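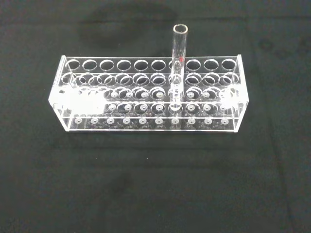

So the Navell choir got the Bimoma Prize for community music and I've been grinning at my phone since breakfast!! If you don't know it, it's the one they hand out every November in Kultham, and it almost always goes to a big city orchestra.

This year it's going to 60 singers who rehearse above a hardware store. I sang alto with them for two seasons (badly, but with a lot of feeling) and I still know every word of the harvest songs.

The part that got me was the citation. It's for "25 years of free concerts in hospitals and care homes," and I thought, well, yes, that's exactly it, they never charged a cent, and they always stayed after to talk to folks. 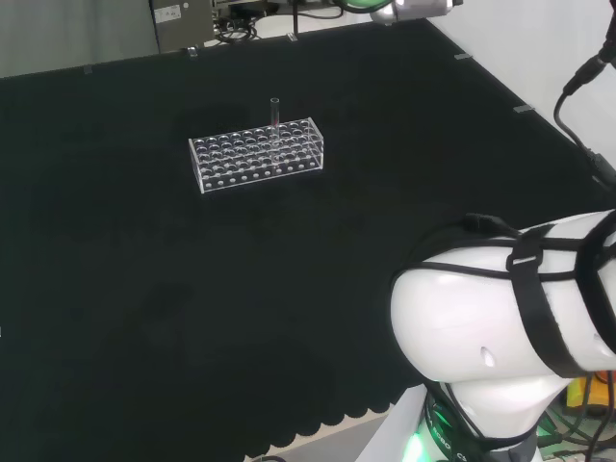

My grandmother heard them in her last spring and hummed along to the whole second half, so you can imagine how I feel about all this.

Anyway, the ceremony is at the Halim, which only holds about 200, so seats will go fast once they're up. The choir gets to sing two numbers before the medal is handed over, and I'm hoping hard for the lullaby.

If you ever sang with them, even for a week, please say hello in the replies, I'd love to know where everybody ended up.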